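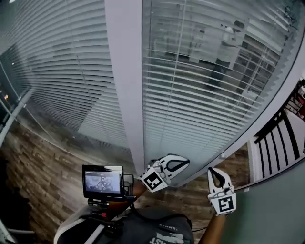
Figure 2. Glass corner with white horizontal blinds hung behind both panels.

3.2 What people do with their blinds

I started this part of the study thinking blinds were about sunlight. Most of the older work I read treats them that way, and my first survey did too: I asked people when the sun bothered them and what they did about it. Then the comment boxes came back full of stuff about coworkers. People wrote about feeling watched while they ate lunch. One person at the Jorell office wrote half a page about a phone call with her landlord (I've left it out, she asked me to).

So I rewrote the survey in May and sent it again. We got 777 usable replies, 600 from staff with a desk in or next to a glass-walled room and 200 fewer than that from... no, I should be careful here, the remaining 177 were from people who only book such rooms for meetings. I keep those two groups apart in everything below. They answer very differently, and lumping them together made a mess of my early charts.

Desk people mostly pick a slat angle and leave it. Seo-ah Ko, who coded the open answers with me, called this "parking" the blinds, and I've borrowed the word. A parked blind is usually tilted a little, enough to break up the view from the hallway but still let you see that somebody is walking by. Quite a few replies said that closing the slats all the way felt rude,

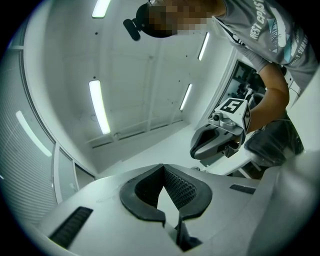

or at least like it needed an excuse, such as a job interview or a headache. Meeting people had no such worries. They close everything, talk for an hour, and walk out without opening it again -- the desk people complained about this a lot!

The Palico building was the odd one out. Its blinds hang on the hallway side of the glass, so whoever is passing can change them, and they do. I didn't plan for that, and the survey has no question that covers it. I went back and talked to staff there, but those talks were short and I only use them as background.

Reflections came up more than I expected, too. Several people said that a dark room behind clear glass bothered them more than a lit one, as they kept catching themselves moving in it. I take that up with the lighting answers in Section 3.3.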